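# Teaching the arm to tidy up after me

Those of you who have been reading since the spring will know that the arm has been nearly finished for a very long time. Well, in November I stopped saying nearly.
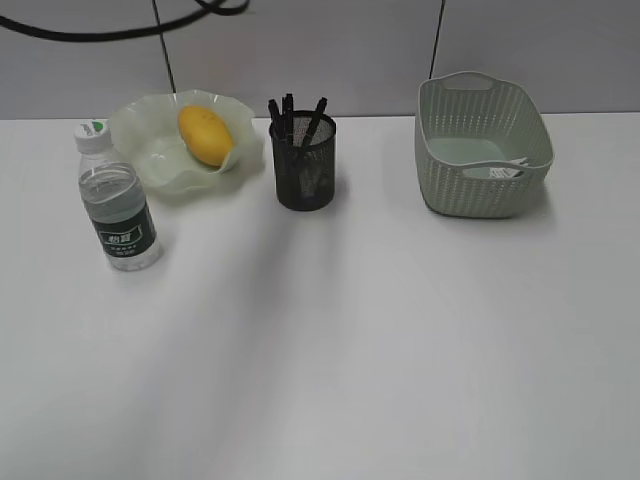 *The tidying table: water bottle, mango in its bowl, pen pot and the green basket.*

I should back up a bit, for anyone new. The arm is a project I've been picking away at in the shared workshop on the edge of town, in the corner by the sink that everybody else avoids on account of the draught. It's built from a second-hand kit called a Zanell, which arrived in two shoeboxes with half the screws missing and a manual for a different model. I've replaced the base, both of the lower joints and more or less all of the wiring, so I'm not sure how much Zanell is left in it. My sister calls it the coat stand.

The plan has always been a modest one. I want it to pick a thing up off a table and put it in a basket, and then do it again with a different thing. I did have grander ideas at the beginning (there was a period when I was going to have it making tea) but a year of dropped teaspoons has cured me of those.

So, the objects. I spent a silly amount of time choosing them, and I'd do it again, as it's been the most enjoyable part of the whole business. My first lot were wooden blocks, and the arm got quite good at wooden blocks, and I got very bored. Nasrin Safavi, who has the bench behind mine and repairs sewing machines, told me to use whatever I'd end up leaving on a table anyway. She was right, as she generally is! I had a look round at home and came back with a carrier bag.

The mango is my favourite. It's smooth and it's an awkward sort of oval, and it sits at a slant in that wavy green bowl with one side of the rim coming up in front of it, so the gripper has to come in from above and not make a fuss. If it comes in low it catches the rim and the whole bowl goes skating off across the table. I have had 26 proper goes at the mango and it has managed 4 of them, and I was so pleased with the fourth that I rang my dad. We've eaten several of the earlier mangoes, slightly bruised.

The bottle ought to be the easy one and isn't. It's see-through ribbed plastic, and the camera I'm using for the arm's eyes seems to look straight past it and find the wall. What it does find very happily is the dark green label, so I've been telling it to aim for that and hope for the best. Grabbing a bottle by the label means grabbing it low down, though, and a mostly full bottle held low down wants to tip. I've learned to keep a towel handy.

Then there's the pen pot, black mesh, with four black pens in it, two nearly upright and one leaning out either side. I'd like to have it take out one pen at a time, but for now I'd settle for lifting the pot without treating it as a spring. Mesh gives when you squeeze it. I turned the grip strength down until it stopped buckling the sides, and of course then it couldn't hold the bottle, so I now have two settings and a scrap of paper reminding me which is which.

A word about software, and I'll keep it short because I know half of you skip these bits. I was using Briltudura for the movement planning and it was fine, really, but every small change meant waiting 118 seconds for it to start up again, and I am not a patient man in a draught. Sepehr Kiani talked me into writing the simple moves by hand – just a list of positions, go here, go down, close, go up – and for a job this size it's lovely. I can change a number and try it straight away. He also lent me a pair of better motors for the wrist, which I have promised to give back and would rather like to keep.

The shadows are my current headache. The light in our corner comes in sideways and lays a big soft band of grey right across the table, and the program that looks for objects will now and then decide that the edge of it is an object. I've watched the arm reach down with enormous care and pick up nothing at all, carry it over to the basket, and let go of it. I laughed so much that Nasrin came round to see. I've tried a sheet over the window, which helped with the shadow but made the corner so gloomy that the bottle disappeared altogether, so the next thing is a pair of cheap lamps, one either side.

After that I want to rebuild the fingers. They're rigid at the moment, with bits of bicycle inner tube glued on, and I think something softer would do wonders for the mango. If anyone reading has made a decent pair out of silicone, or knows what sort of mould to use, do leave a comment. I've got a tin of the stuff on the shelf already and I'm a bit frightened of opening it.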